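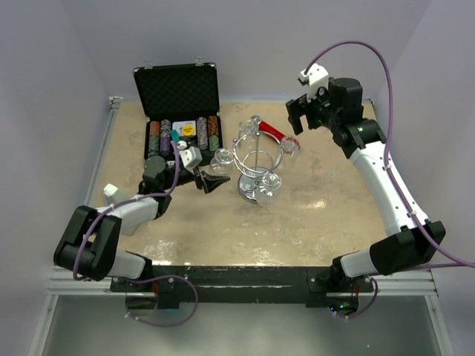 Second full day on the privilege log for Brekke v. Belletti, and I think I finally know what's wrong with our tags. When we set up the review in Drivum we gave everyone one field called "Priv" and let them type in it, and what we got back is every spelling of "attorney-client" a tired person can come up with. I want it laid out the way that open chip case is, rows side by side with the lid up, so you can see what goes where before you put your hand in. And look at the far-left row, orange-red at the back and green toward the front. Two colors sharing a row is fine as long as each one stays in its own stretch! Our "AC/WP" tag is both colors shuffled together, and that's the one opposing counsel is going to go after first.

Lab notebook, document review workroom
20 March 2018

Where we are

The draft log has 204 entries. I exported it this morning before touching anything and saved it as the "before" copy (please don't sort it, please don't fix typos in it, leave it alone). The case, for whoever picks this up after me: Belletti sold Brekke a line of commercial kitchen ventilation hoods, Brekke says they didn't meet the spec in the supply contract, Belletti says Brekke changed the spec by email and everybody knew it. We're on the Brekke side. So the emails everyone cares about are the spec-change ones, and a lot of those have in-house counsel copied on them, which is how we ended up with such a fat log.

Torbjørn Björklund read the draft over lunch and handed it back with a question mark next to nearly every description. His complaint is that "email re legal advice" tells the other side nothing, and he's right, and I wrote a good number of those myself. The log is supposed to let them judge the claim without giving away what was said. "Email from in-house counsel to purchasing manager providing legal advice regarding delivery obligations under supply contract" does the job and still keeps the advice out of it. Longer to type, sure, but we can build most of it from the fields we already have.

What I tried today

First I pulled a sample of 100 from the log, taking them in Bates order so I wouldn't be tempted to cherry-pick the easy ones. I reread each document from scratch with the old tag hidden, wrote down my own call on paper, then unhid the tag and compared. It's slow going. I had to stop twice for my eyes and once because Drivum logged me out and lost my place (it remembers your filter and forgets your document, why would anyone want it that way round).

We matched on 78. The rest weren't wild misses, and they mostly fell into the same few piles:

Counsel copied, nothing asked. Somebody in purchasing sends a delivery schedule to six people and one of them happens to be a lawyer. No question to her, no answer from her. We tagged these as privileged and I don't think we can stand behind it. A cc line isn't advice.

Attachments riding on the parent. The cover email asks counsel for her view, fine, withheld. But the attachment is the signed contract, which both sides have had in a drawer since the deal closed. Our reviewers tagged the whole family together. The attachment needs its own call every time.

Business advice from a lawyer. The in-house counsel at Brekke seems to be one of those people who gets asked about everything, and she has opinions on shipping costs. I enjoyed reading her. I don't think her thoughts on pallet sizes are privileged.

Then a handful that went the other way, where we had marked something "not privileged" inside a thread and I'd have held it back. Those worry me more. A document over-withheld can go out next week with an apologetic letter, and a document that went out by mistake has to be asked for back. We do have the clawback language in the protective order, so it's not the end of the world, but I don't want to be the one drafting that letter.

The thread problem

Long threads are where it all goes soft. Take the one that starts as a vendor quote from Zinura (they did the airflow testing), gets forwarded inside Brekke, picks up counsel in the middle, and then gets forwarded back out to Zinura with the middle still in it. The first reviewer saw counsel's name and withheld the lot. The second saw Zinura's address at the top and released the lot. Same thread, two copies, opposite calls, and both of them are in the production set as of this afternoon. I've put a hold on both.

What I need from the attorneys is whether Zinura was working for Brekke in a way that keeps them inside the circle, or whether they were just a testing outfit that got a forward they shouldn't have. If it's the second, we may have a waiver argument coming at us, and I'd much rather we raise it in here than hear about it in a motion. I wrote this up as a one-page memo and left it with Torbjørn. I didn't take a position in it (not my job, though I do have a guess).

Also found along the way that the dates on that thread are off between copies. One shows the sent time in the sender's time zone and the other is on our processing default, so they look like different emails when you sort. Near-duplicate grouping didn't catch them. Need to ask whoever ran the processing whether the whole collection is like that or only that one custodian's mailbox. If it's all of them, the chronology we gave the trial team is going to have some things out of order, oh boy.
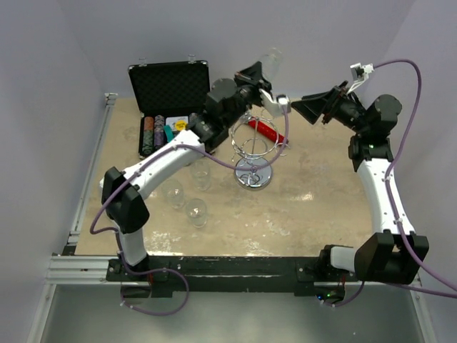

New tag layout, draft 2

Draft one was too fussy, I had a separate tag for everything and people would have hated me. This is what I'd like to load into Drivum once Torbjørn signs off:

Call: Withhold in full / Produce with redactions / Produce / Needs attorney. Pick one. No blanks, the panel won't let you move on.

Basis: Attorney-client / Work product. Two separate checkboxes. You can tick both but you have to mean it, and ticking both opens a note field where you say which part is which.

Who's the lawyer: dropdown from the counsel list. If your lawyer isn't on the list, stop and tell me, don't type a name in. We had one person logged as counsel all the way through who is a sales director with a law degree. He may be a delightful man but he wasn't anybody's lawyer.

Outside party on thread: yes / no. A yes sends it straight to second level, whatever the call was.

Subject: short dropdown (contract terms, delivery, testing, payment, dispute, other) that feeds the log description. "Other" needs a few words typed in.

I tried the description builder on a few of the worst entries and it reads pretty well! A bit stiff. It wants to say "regarding regarding" if the subject field already starts with the word, so I need to fix that before anyone sees it.

Redactions, while I'm at it

Checked that the redaction boxes burn in properly on export. The images are fine. The text files are the thing to watch, because if you don't re-run OCR after redacting, the old extracted text goes out right alongside the nice black box. I made a dummy document with a silly sentence in it, redacted the sentence, exported, and searched the text file. The sentence was sitting there. Re-ran OCR, exported again, gone. So the re-run goes on the production checklist as its own line with initials next to it. I also want a metadata look, as the email subject line is its own field and a redacted subject on the image doesn't touch it. Haven't tested that one yet.

Native spreadsheets I've left out for now. We've been producing slip sheets for the redacted ones and Belletti's side hasn't complained so far.

To do

Attorney decision on Zinura before either copy of the thread moves.

Reread the rest of the log the same way, old tags hidden. I'd like a second pair of eyes on the ones I'm least sure of, and it should be somebody who wasn't on first level.

Fix "regarding regarding."

Test the subject line field on a redacted email.

Ask processing about time zones, and hold the chronology until they answer.

Write up the cc-line rule for the reviewers in plain words with a couple of sample emails. Torbjørn wants it kept to a page.

Clean counsel list to be printed and taped up by the review stations. Take the sales director off it.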